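From: Naomi Temba
To: handheld-demo list
Date: 2019-12-27
Subject: Re: [handheld-demo] Pad wear and width drift in tray demos

Zakhar Didenko wrote:

> We have finished going through the Todcombe batch. 150 demonstrations,
> all tray work: approach, close on the rim, slide, release. Replay on the
> arm is fine for the first part of the batch and gets steadily worse
> after that. The failure is always the same. The arm arrives at the right
> pose, closes to the recorded width, and the rim slips out as soon as the
> slide begins.
>
> Tracking looks clean. I re-ran the pose estimation on 17 of the late
> demos with the tighter settings and the trajectories barely moved. Before
> I spend January on the tracker, can you tell me:
>
> a) whether the width calibration was redone at any point, and
> b) whether the pads on the hand tool were changed during the batch.
>
> If the answer to both is no I would like to know what state the pads are
> in now.

Zakhar,

The answer to both is no. The width calibration was done once, at the start of the batch, with the fingers closed on the gauge block. The pads are the same pair that went on in August. The log sheet has a column for pad changes and it is blank all the way down.

I don't think your problem is in the tracker. My reading is as follows.

The width we record is the distance between the finger blocks, taken from the markers. It takes no account of the pads. With new pads, a given recorded width means a given amount of squeeze, because the pad thickness is the same on the hand tool and on the arm. Once the hand tool pads wear down or start to lift, the operator has to close further to get the same hold on the rim. That would give you recorded widths that are smaller than they should be, and replay on the arm with good pads would grip harder. You are seeing the reverse, so thickness alone does not explain it.

What does fit is the pad edge. When the material peels and folds back on itself, the pad is locally thicker than new. The operator feels contact early, stops closing, and the rim is held by the folded part. On the hand tool this works well enough, as the fold catches on the rim. On the arm there is no fold. The recorded width is then slightly too wide and the rim is barely touched. I expect you will find that the closed widths in the late demos are larger than in the early ones for the same tray. Could you plot closed width against demo number before we go further? It should take you a few minutes and it will settle whether I am right.

There is a second possibility which I can't rule out. The operators at Todcombe change over at midday, and Palamarchuk's notes say one of them prefers to push the tray with the outside of a finger instead of gripping it. If some of those pushes were labelled as grips, the recorded width at the supposed moment of closure means nothing. You can separate the two cases by looking at the width trace. A true grip has a flat section during the slide. A push will wander, as there is nothing between the fingers to stop the trigger moving.

I took the tool back to the Clesham bench this morning and set it up over the same tray and a white top. I have not cleaned or trimmed the pads. Both are well past the point where I would have changed them. The left one has torn at the lower end and a strip is hanging off it. The right one is lifting near the upper edge and its lower border is ragged. There are loose threads on both. The finger blocks themselves look serviceable apart from a small scuff on the left one, and I would not bother reprinting them.
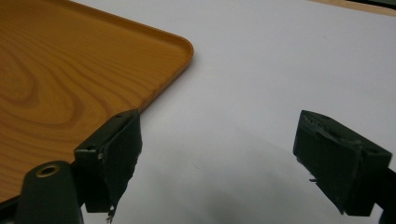
Hand tool at the tray corner, fingers open. Pads as returned from Todcombe.

Proposed actions, for comment:

1. New pads on the hand tool before any further collection. I have material for three pairs here and will order more. Same stock as the arm, cut from the same template.

2. Width calibration at the start of each session and after every pad change. Close on the gauge block, hold, open, and repeat. Keep the clip with the session data so that it can be redone offline.

3. A close-up of both pads at the start and end of each session, fingers open, taken with the tool's own camera. The pads show up well enough against a white surface to judge their condition.

4. Late demos to be set aside, not deleted. The approach part of each trajectory is still good and could be used for pretraining even if the grip is not.

I would hold off on correcting the recorded widths with an offset. The fold does not behave like a constant, and where the rim lands on the pad differs from one demo to the next. An offset fitted to the average will make some of them worse.

On the older question of whether to go back to collecting tray work by remote control – I am still against it. With the remote rig the pads doing the demonstration are the pads doing the replay, so this fault could not occur in quite this form. But the operators have no feel for the rim through the remote handles, and the last set we collected that way had a great deal of hesitation at the point of contact. I would sooner maintain the pads properly. If the plot shows something other than what I expect, I am willing to reopen it.

One request to everyone else with a hand tool of this type: please look at your pads and reply to the list with the date they were last changed. If you don't know, say so and change them.

The gauge block is going back to Cendby with the tool, in the same case. Please leave it there.

Naomi

_______________________________________________
handheld-demo mailing list
Plain text only. Attachments over 2 MB are held for approval.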